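Most write-ups of robot faults begin with the software. I think this is a habit, and it sends people to the wrong end of the machine.

The fault at Puvillow was reported as a planning error. Over 2,000 cycles the left arm stopped short 77 times, mostly with the wrist turned outwards. Two firms, Classtead and Trener, had looked at the logs and proposed changes to the motion limits. A technician then ran the arm by hand with the drives off and felt the cable loop tighten before the joint reached its stop. The controller had read the extra torque as a collision and halted, as it should.

Raising the torque threshold would have cleared the fault from the log. It would also have allowed the arm to pull on its own wiring until a conductor broke, perhaps the one carrying the gripper signal. I regard that as a worse state than the original.

Cable slack is seldom given a drawing number. It is set by whoever fits the gripper and altered by whoever next changes a camera. My view is that it should be measured at full wrist travel, written down, and checked again after any work above the fingers. At Puvillow the check now takes 182 seconds per arm and is done every Friday.
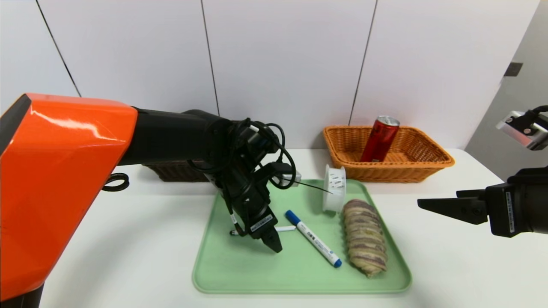
Cable loops at the left wrist, with the second gripper to the right of the tray.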